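Friday, draft-sim bench

Reran the Womow pick-order model on Hostbridge, 354 drafts. It still says take removal first every time. I don't buy it – 44 of those pods had no real control deck.
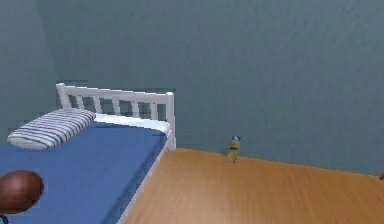

Flovo's shuffler patch is meant to fix the land clumps. Seed 187 still gave eight lands in a row, same as before.
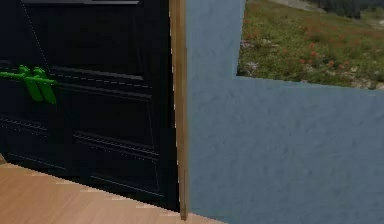

Miranda's win rates look too good to me. Check whether byes got scored as wins before anyone quotes them.

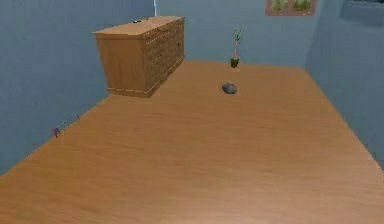
Room with the dresser, left wall.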